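Inicio | Talleres | Galería | Archivo | Contacto

1 de abril de 2024
Redacción de Truvema

La mesa de las pinzas: galería de mantenimiento

La célula Grimgate ocupa un rincón del taller de Judovstead y consta, sobre el papel, de una mesa enmoquetada, un par de perfiles metálicos, un tablero blanco y dos pinzas de mano. Sobre el papel también se monta en una mañana. La primera vez nos llevó 9 días, contando los que pasamos buscando una llave Allen que estaba en el bolsillo de quien la buscaba.

Desde entonces hemos aprendido a cuidarla con la resignación de quien tiene un coche viejo. Las pinzas se manejan a mano y llevan marcadores encima para que el sistema sepa dónde están en cada momento. Cuando lo sabe, todo va de maravilla. Cuando no, el programa Liu cree que la pinza izquierda está en el techo y lo comunica con un aviso, el 301, redactado con mucha educación.

La rutina de revisión tiene tres pasos y empieza siempre igual: tablero despejado por el centro, pinzas abiertas y una enfrente de la otra. Si los dedos no quedan simétricos en esa postura, no hace falta seguir. Se vuelve al banco, se afloja el dedo rebelde, se ajusta y se repite. El segundo paso es cerrar y abrir despacio, atentos al recorrido de los dedos, y el tercero, mover las dos pinzas por todo el tablero hasta comprobar que Liu no las pierde en ninguna esquina.

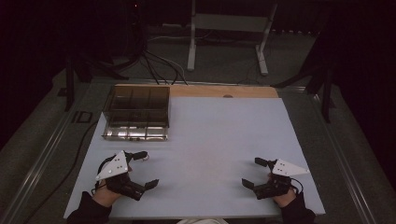

¿Cada cuánto hay que limpiar los marcadores de las pinzas?

Al empezar cada turno, con un paño seco de microfibra y sin alcohol, que levanta la tinta. Si un punto está rayado o borroso se cambia la placa entera; repasarlo con rotulador ya lo intentamos y Liu no se dejó engañar.

Pinzas abiertas y enfrentadas sobre el tablero blanco, con la caja de compartimentos arriba a la izquierda. Las placas triangulares blancas con puntos negros son la parte más barata del conjunto y la que más disgustos da.

Unas notas para quien herede la mesa:

Los cables. Cada pinza tiene el suyo, corto, y conviene mirar la curva que hace junto a la mano. Si tira al girar la muñeca, acabará fallando el conector, y el conector siempre falla el día de la visita. El repuesto es la referencia 1124 del armario. Quien coja el último, que lo apunte. Esta frase lleva escrita en la puerta desde mayo con resultados modestos.

Las almohadillas. Se gastan por la punta y de forma desigual, porque todos tenemos una mano favorita. Se cambian por parejas, aunque la otra parezca nueva y duela tirarla.

El tablero. Los roces no molestan. Lo que sí molesta es que se desplace, así que antes de calibrar se comprueba su posición y después no se apoya nadie en él. Tampoco para tomar café.

La caja de compartimentos. Vuelve a su sitio al acabar el turno. El año pasado hubo una discusión bastante larga sobre cuál era su sitio; ahora hay una hoja plastificada que lo zanja, y una segunda hoja que corrige la primera.

Si después de todo esto sigue saliendo el 301, se apaga, se esperan 3 minutos y se enciende. El manual dedica a este procedimiento un capítulo entero con otro nombre.

Truvema, taller de Judovstead | Contacto: formulario en la página de inicio | © 2024 Truvema | Volver arriba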